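Painted tabletop still feels tacky, can I put things on it yet?
Posted in Home & Furniture > Painting and finishing

kurnau_porch

I painted an old pine kitchen table with white water-based enamel. Two coats over primer, brush on the edges and foam roller on the top. It felt dry the same evening. That was on Monday of last week, and now if I leave a mug on it for an hour the mug sticks a little and leaves a dull ring. The legs seem fine.

The can says recoat after six hours and doesn't say anything about when you can use it. The room is an enclosed porch that drops to maybe the low fifties at night. Do I need to strip it and start over, or wait? I would also like to put a clear coat on top if that helps. I sanded between coats with 240 grit.

hudusska

Wait. Recoat time and cure time are two different things. Recoat time means the surface has set enough to take another layer. Cure is when the film is as hard as it is going to get, and for most water-based enamels that is two to four weeks in a warm room. In a cold porch it slows down a lot. Move the table indoors if you can and keep the room at 65 or above, day and night. Run a fan across the room, not pointed straight at the top.

In the meantime keep mugs, vinyl placemats and anything with rubber feet off it. Soft plastic is the worst for sticking. If you have to use the table, lay a plain cotton cloth over it and take it off at night.

I have done three tables this way, all white. The last one is my work table, and I left it alone for a full month before I let anything heavy sit on it.
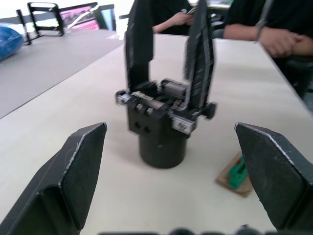
My work table, painted white

To check whether yours is ready, press a fingernail into the paint somewhere out of sight, like the underside of the edge if you painted that too. If it leaves a dent, give it another week and try again. The dull rings may buff out later with a dry cloth. If they don't, scuff the whole top lightly and roll on one thin coat. Thin is the important part – thick coats skin over and stay soft underneath, and a foam roller makes it easy to put on too much without noticing.

zikoscombe_2

just put poly on it, mine was sticky too and i put poly on and it was fine

voß_workshop

I would not put a clear coat on yet. Sealing soft paint keeps it soft longer, and some clear coats go yellow over white, oil-based ones especially. If the paint passes the fingernail test after a month and you still want a topcoat, use a water-based one, and try it on the underside first.

Also, what primer did you use? If the old finish was wax or furniture polish and it wasn't cleaned off before priming, the paint may never grip properly. In that case it will peel when you lift a piece of tape, and you would have to take it back to wood. Tape test first, then decide.

kurnau_porch

Thanks. The primer was a stain-blocking one, and I washed the top and sanded it beforehand. Tape came up clean. I have moved the table into the dining room and will leave it until the end of March.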